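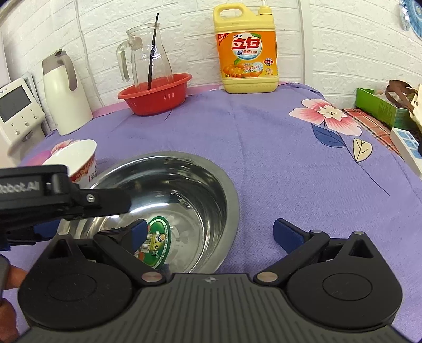 **Jaritz kitchen moves its dishes out of the cabinets**

The shared kitchen on the ground floor of the Jaritz building in Flelluvdale has a new setup for its dishes. Starting 1 May 2025, the bowls, plates and cups that people use most will be kept on the long table against the wall, and the two tall cabinets in the hallway will be emptied and taken away.

The change was agreed on at the April residents' meeting and applies to all 121 households with a key to the kitchen. The booking system stays the same. So do the hours, and so does the rule about taking your own food home at the end of a booking.

The cabinets have been a sore point for a long time. They stood outside the kitchen door, and anyone who needed a plate in the middle of cooking had to leave the stove, go out to the hallway, find the right shelf and come back. The doors also opened toward the stairs. A building inspection last year noted that the hallway was too narrow with both doors open, and the owners were asked to fix it. Moving the cabinets into the kitchen was considered and dropped. They are deeper than the gap beside the refrigerator, and the only other wall has the window in it.

Keegan Tamihana had the job of sorting through what was inside. The work took 14 days of evenings. A good part of it turned out to be lids with no pots, and mugs nobody had used since the last repainting. Anything chipped on the rim was thrown out. Anything with a name on the bottom went back to the apartment it came from, if the name could still be read. The rest was washed and divided between the table and a storage shelf in the basement, where the big pots and the holiday platters will be.

"I had expected to find sets," Tamihana said. "There were hardly any sets. People had brought down whatever they could spare, one thing at a time."

That explains the mix of materials. Steel, ceramic and plastic are all in use, and no attempt has been made to match them. Residents with small children had asked for the plastic to stay. The steel bowls get the heaviest use of anything in the kitchen, mostly for washing greens and mixing dough, and will stay on the table year round.

The table itself came from the old dining room and is not new. It was sanded on one side and given a new foot where the old one had split. The tablecloth was the subject of more discussion than the table. A wipe-clean plastic cover was proposed first, and a sample was brought to the meeting. Most people thought it looked like a clinic. The flowered cloth was already in the building and had been used for birthdays, and it was put on for a trial and left there.

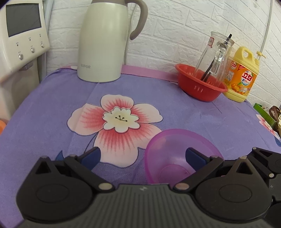

Orton would have liked a bare table. Cloth soaks up whatever is spilled on it, Orton wrote on the notice sheet by the door, and in a kitchen shared by this many people something will be spilled every day. The note also asked who was going to wash it, and how often, and whether there would be a second one to put down while the first was drying.

Those questions were taken up the same week. The cloth will be changed every five days, or sooner if it needs it. A second one in a plain color has been ordered from Willems, the housewares store across from the bus station, and the two will be swapped back and forth. Washing goes on the same list as the dish towels. Whoever has the last booking before a change puts the used cloth in the basement machine and lays out the clean one. Red sauce and turmeric should be rinsed out right away with cold water.

A few ground rules have been posted next to the sink:

- Wash and dry what you use before it goes back on the table. Wet dishes stay in the rack.
- Plates lie flat toward the front. Bowls may be stacked, but only inside a bowl of the same kind.
- Hot pans go on the stove or on the tile beside it, never on the cloth.
- Dishes stay in the kitchen. To borrow something overnight, write it on the sheet with your apartment number.
- If you break something, write that down too. There is no charge.

The last rule replaced a small deposit that was collected for years and hardly ever returned to anyone. The money left in the envelope was used for the new table foot and a box of dish sponges.
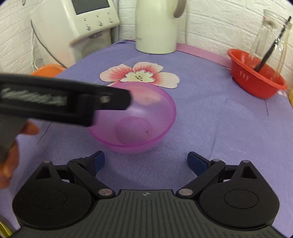
Hot drinks were the other thing people raised in April. Under the old arrangement the tea things were kept in one cabinet and the kettle in the other, and the kettle tended to travel upstairs and come back days later. It now has a fixed spot. The white electric kettle is to stay at the back of the table, against the wall, and the red plastic basket with the slotted sides goes on the same table, off to the right of it. Glassware that would tip over easily should stand inside the basket, as the clear glass jar does now. Anyone who finds the kettle missing is asked to write it on the sheet with the time, and not to go knocking on doors.

Water for the kettle can be drawn in the kitchen as before. The filter was last replaced in the winter, and the next change is on the maintenance calendar for the fall. A descaling packet is kept in the drawer under the counter. It takes one packet and a full kettle, left to stand for an hour and then rinsed out and boiled again with plain water. Please do this at the end of a booking and leave a note on the handle while it is soaking. In March somebody made tea with it.

The vacuum jugs may be filled for meetings in the dining room, but they need to be emptied the same evening and left open. Two of the older ones were thrown out during the sorting because of the smell.

There is still some disagreement over what belongs on the table and what should go downstairs. The large serving plates are the main case. They take up a lot of room, and on an ordinary evening with one family cooking they are not needed. The people who cook for the monthly supper would like them close at hand. For now the patterned ones stay up. Tamihana has said the arrangement will be looked at again once the kitchen has gone through a full round of suppers, and that anything left untouched until then will be moved to the basement shelf.

Colored plates have been a surprise success. They were at the bottom of the second cabinet under a stack of baking tins, and few people knew they were there. Parents have been picking them first. One resident on the third floor asked if there were more, and there are not, though Willems carries something close to them in other colors. The building has no plan to buy any. Donations are welcome if they are in good shape and can go in hot water, and they can be left on the counter with a note.

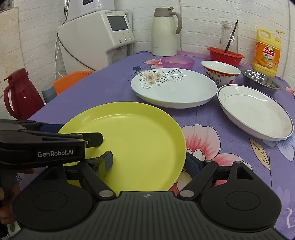 *The lime-yellow plate, with the flowered white plate behind it and the dish soap farther back.*

Dish soap will go on being bought in common and paid for out of the booking fees. It should stay where everyone can reach it. Small bottles brought from home have been piling up around the sink, and residents are asked to take theirs back upstairs by the end of the month. The same goes for scrubbers, gloves and the several half-empty bags of salt.

The hallway cabinets will be offered to residents first. Both are sound, although one is missing a hinge screw and has a water stain on the bottom shelf. They have to be collected by someone with a way of moving them, and they will not fit in the elevator standing up. If no one in the building wants them, they will go on the free board outside the Flelluvdale library. The hallway wall behind them has not been painted in a long time and will be done once they are out. During the painting the kitchen will be reached through the dining room - the key is the same.

The baking tins found in the second cabinet have gone to the basement shelf, along with the two rice cookers and the fish kettle. The shelf is on the left as you come down, past the bicycles. The light is on a timer and shuts off quickly, so bring a flashlight if you plan to look for anything in particular. A list of what is down there has been taped to the inside of the kitchen door. It was written out by hand and is missing the last few items, which will be added when the printer in the office is working again.

Questions about bookings go to the office as usual. Notes about the dishes can be left on the sheet by the kitchen door or put in Keegan Tamihana's mailbox in the lobby.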